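There is an old habit in Widholm of wanting to know where the mayor sleeps. I have lived here long enough to remember when it was a friendly sort of curiosity, the kind that ended with somebody leaving a jar of plums on the porch. Lately it has turned sour, and I would like to say a gentle word against it.

You will have heard, I'm sure, that Mayor Valter Boström's family has been staying at the lake house in Tefera since January. You may also have heard three or four explanations for it, depending on where you buy your bread. I don't know which one is right, and I have made my peace with not knowing. A family that moves 17 miles down the road has not broken a law, and the mayor himself has missed one council meeting all winter, with a fever.

What bothers me is how much room this has taken up. At the last open session, 187 people signed in – a wonderful turnout, and I was proud to see it – and the first hour went to questions about whose car was parked where. The bus contract with Troteck, which will decide whether my neighbors on the east side can get to the clinic after dark, got what was left of the evening. Sirkka Rissanen, who sits across the aisle from the mayor and disagrees with him about nearly everything, stood up and asked everyone to please turn to the budget pages. I could have hugged her!

Now, I do think an elected official owes us plenty. We should see his calendar, his expenses, and every letter he has exchanged with the people who want to build on the old Funside lot. If town money paid for so much as a tank of gas to Tefera, I want the receipt, and I will be the first in line at the clerk's window asking for it. His wife, though, never ran for anything. She taught piano to half the children on my street, and she may live wherever she pleases.
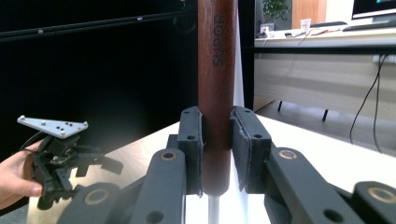 So when the council meets again, at seven in the evening as usual, I hope you'll come, and bring a question about the buses.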